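Workshop tips: setting up a simulated room for robot navigation tests

Keep the rooms plain at first. In the Wivier trials, Baldur Nørgaard trained one policy on 500 rendered rooms and a second on 2000, then ran both in the same 29 test rooms. The larger set helped in corridors and hardly at all in kitchens.

Fix the start positions before training and store them with the room files. Ívar Hjaltested drew new ones for each run in June, and the two sets of results could not be compared.

Log every view -- including those taken close to a wall. A policy that turns too early will spend many steps there, and these steps count towards path length.

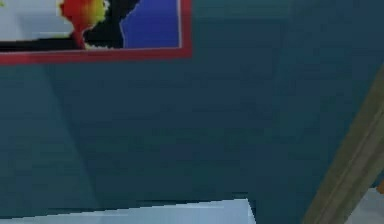

Set the step limit separately from the collision limit. We stop a run after 12 collisions and mark it as failed, whatever the distance left to the goal. Low-resolution textures are good enough for this work. Sharper ones slowed rendering on the Gristport machine and left the success rate unchanged.

Save the random seed in the same folder as the log -- a seed kept in a notebook tends to get lost.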